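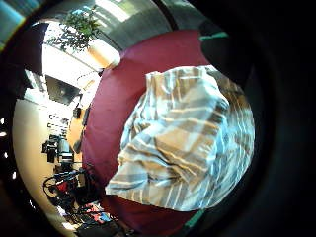 Ticket 1901: Cloth task, start rule not clear
Product: Stindo hand-held gripper, Jostex recording software
Status: Solved, waiting for the new text of the rule

Problem
On Tuesday the checking step refused 11 recordings of the striped cloth. The message was always the same: "start state not accepted". The operators had followed the Whitelaw work rules, section 9, as they understood it. The rule says that the cloth must be "not folded" at the start. One operator laid it flat, the others gathered it into a loose bundle. Both ways are not folded, so I cannot say that anybody made a mistake.

What I checked
1. Gripper calibration. It was valid, and I did not repeat it.
2. Lens. I cleaned it and recorded again. Same message.
3. Cloth. Beige, white and pale blue stripes, on the dark red surface. It is on the list of permitted cloths.
4. Background. Section 9 permits a normal room behind the work, with plants, shelves, a bicycle and so on. I moved nothing.
5. Start state. I recorded the flat start and was refused. I recorded the crumpled start and was accepted. Then I repeated both, with the same results.

Cause
The setting file from Castwood was changed in April. Since then it accepts only the crumpled start, but our printed rules still have the old words. The refused recordings are all with the flat start.

Rule until the new text comes
- Drop the cloth from 35 cm above the surface and leave it as it falls. Do not arrange the stripes.
- Corners may point outwards. They may not be tucked under by hand.
- Gloves stay on during the whole recording.
- If the other hand must hold the cloth, write "held" in the notes field.
- Do not delete refused recordings. Move them to the folder "review".

Still open
I asked Whitelaw whether "held" should become a separate start state. At the moment Jostex saves it together with the others, and for searching later this is not practical. Please leave the ticket open until they answer.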